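Laundry and closet notes, the running list

Put these together in July when the hall closet finally gave up and the rail came down. Adding as I go. Sorry for the typing.

Hangers first
Pick one kind and stick with it. Mixed hangers are why the rail looks like a mess and why nothing slides. Plastic is fine for T-shirts, shirts, light stuff. Wide shaped ones for coats. Wire goes back to the cleaners or in the recycling if your town takes them.

T-shirts: go in from the bottom hem, never through the neck. Pulling a hanger through the collar is what gives you that bacon edge after a few washes. Lay one shoulder on, then the other, tug the hem once. Done. 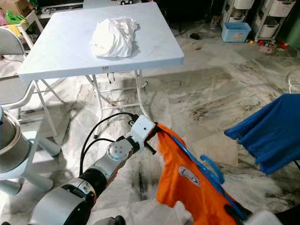 Honuvberg wrote in to say all of this is wasted effort and T-shirts should be folded, full stop, hanging gives you shoulder bumps and you can fit twice as many in a drawer. Fair on the bumps. Damp finger, rub the bump, leave it 15 minutes, gone. Mostly. And if you've got the drawers then yes, fold. I have one drawer and it's full of batteries.

Knits never go on a hanger wet. Flat, on a towel. Roll it in the towel first and kneel on it, gets more out than you'd think.

Washing brights
Oranges and reds by themselves the first 2 washes. Cold. Inside out. I don't care what the label says about colorfast, I have a pink bathmat.

Half the detergent the cap tells you. Too much soap doesn't rinse out and then everything feels like cardboard and you add softener to fix it, which makes the towels worse. Skip softener on towels completly. White vinegar in the softener slot if they're stiff, but not every load, it's not great for the rubber seals.

Set-in grease on a bright shirt: dish soap, tiny bit, work it in with your thumb, wait, rinse warm from the back of the cloth. Check before it goes in the dryer. Dryer cooks it in.
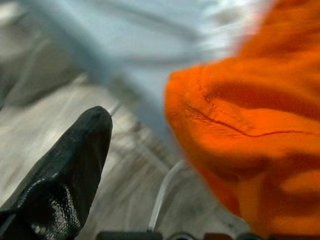
Floors near the laundry
Lint gets everywhere, so dry first, wet second. Broom or vacuum, then mop. Mopping lint just makes gray worms.

Stone-look tile: plain warm water, drop of mild soap, wring the mop hard. If it's real marble no vinegar, no lemon, nothing sour. It etches and you can't undo it. Not sure what you've got? Treat it like real.

Streaks = too much soap again. See a theme. Go over it with clean water and an old towel under your foot.

Felt pads on chair legs. The stick-on ones from Bolholm fell off mine inside a month, the nail-in kind have stayed put. Thin metal legs need the slip-on caps.
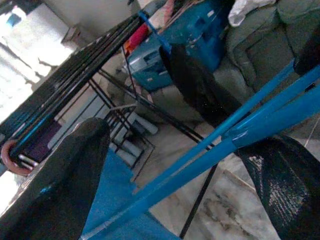
Drying indoors
Space is everything. One hand width between things if you can. Rack goes near a window or a fan, not jammed against the wall. Heavy stuff on the outside bars, socks in the middle, and turn the thick seams out.

Shirts dry better on hangers hooked on the rack then draped over a bar. No crease across the middle, and you can carry them straight to the closet. Button the top button so they don't slide off.

Dark things inside out and away from direct sun. Navy goes a sad purple on the shoulders otherwise.

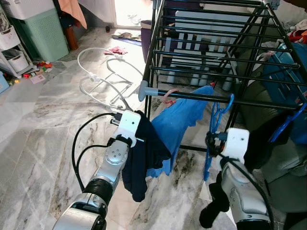 Spin twice if your machine lets you. Costs next to nothing and knocks hours off. Set a timer for 60 minutes, then go flip everything over. I forget every time without the timer.

My rack is an old Kramer, the hinges squeak. Rub a candle stub on them. Oil works too but it gets on the pillowcases, ask me how I know.

If the room smells musty the clothes will too. Crack a window even when it's cold out, ten minutes does it. Empty the lint trap. Empty it again. Wipe the door seal on the washer and leave the door open after.

Still to add: ironing, moths, what to do with odd socks. Also the Flastine stain bar, trying it on a tablecloth this week, will report back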